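Home Threads Archive Search Log in
Print this thread E-mail this thread

1.
Finished sorting out the kitchen drawers this week, which was the last bit of moving house. A few people asked how the move went, so I'm putting it in one thread. It's long. Mute it if you're not moving.

2.
Background. We went from a three-bedroom rental in Itbridge to a smaller place in Jerkley. The distance is 13 kilometres. I thought a short move would be a cheap move. It was cheaper than going interstate, but not by as much as I'd hoped.

3.
I got quotes from a few removalists. Most charge by the hour with a minimum, plus a call-out fee, plus a fuel charge that only turns up in the fine print. Ask for the total in writing with the fuel charge in it.

4.
We went with Nikolaidis Removals. Two people and a truck. The final bill was $1,586 including the stairs fee, which I hadn't known was a thing. It was in the quote. I hadn't read that line.

5.
Stairs fee: some firms charge per flight, at both ends. Our old place had a flight up to the front door and the new one has none, so we paid it once. If you live in a walk-up, ask.

6.
We booked a Saturday because of work. Everyone wants Saturday. If you can take a day off in the middle of the week you'll pay less and the truck will probably turn up earlier. Ours was booked for 8 am and got there at 8 am, so no complaints.

7.
Boxes. I bought new ones for the books and the kitchen and used supermarket boxes for the rest. The supermarket ones were fine for towels and no good for anything with a corner. Two of them split in the hallway.

8.
Book boxes should be small. Everybody says this and I still filled a big one. It stayed where I packed it until I took half of them out again.

9.
Label the side of the box, not the lid. Once they're stacked you can't see the lids. I wrote the room and one thing that was in it - "kitchen, kettle" - and that was enough to find most of what we needed the first night.

10.
Things we needed the first night: kettle, phone chargers, sheets, toilet paper, a knife to open boxes, the cat's bowl. We had all of them except the sheets. The sheets were in a box marked "study".

11.
The cat spent the day shut in the bathroom at the old place with a note on the door. Last one out, first one in. She stayed under the bed for a night and then behaved as if she'd always lived here.

12.
Power and internet. Power took one phone call. Internet took three and a fortnight. Book the internet as soon as you've signed the lease, before you've bought a single roll of tape.

13.
Mail redirection is worth paying for. I changed the address with the bank, the licence, the electoral roll and the vet, and still had letters turning up from places I'd forgotten I had an account with. The dentist, mainly.

14.
Bond clean. We did it ourselves over a day and a half. The oven took most of a morning. The agent picked up on the tracks in the sliding door and a mark on the laundry wall, and we went back with a toothbrush and a sponge and fixed both. Full bond back.

15.
Take your own photos of the empty rooms on the way out, even if the agent does too. Same on the way in. Inside the cupboards as well. I keep them in one folder with the condition report.

16.
Furniture. Measure the doorways as well as the rooms. I measured the new lounge room and the couch fits it well. It didn't fit the front door until the legs came off. Keep an Allen key in your pocket, not in a box.

17.
We got rid of a wardrobe, a desk and a bookcase before we left. The wardrobe went to a family a few streets over. The desk wouldn't sell at any price so the council took it in the July hard rubbish. Check your council's dates early, they fill up.

18.
The new kitchen has less storage than the old one, so we bought a Remley cabinet for the end wall. Flat pack. It was an evening's work and the instructions were fine apart from the drawer runners, which are left- and right-handed and not marked clearly. I put them in the wrong way around and had to start that part again.

19.
If you're building flat-pack drawers, fit one and slide it in and out before you do the rest. Would have saved me an hour.

20.
On drawers. In the old place we had one for cutlery, one for utensils and one for everything else. Everything else came with us in a single box and I made myself go through it before it went into the new one. Takeaway menus, dead batteries, keys to nothing. Half of it went out.

21.
Someone asked if I'd do it myself with a hired truck next time. No. I priced it, and after the hire, the insurance, the fuel and feeding the friends who help, the difference was small. My back was fine the next day, and I'd pay the difference for that.

22.
Someone else asked about insurance. The removalist's cover only applied to things they had packed themselves. We packed our own boxes, so they weren't covered. We lost one glass. Check your contents policy - ours had a clause for moving house but you had to ring them first.

23.
What I'd change: start packing a week earlier, throw more out before and not after, smaller boxes, read the quote to the bottom. And keep the sheets in the car.

24.
Still to do: curtains for the back bedroom, a hook for the bathroom door, and the shed, which I haven't opened. I'll add to this thread if there's anything in it worth mentioning. 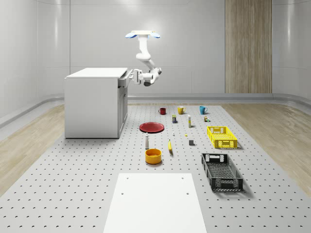
White cabinet with the top drawer partly out.

Contact | Copyright remains with the author | Back to top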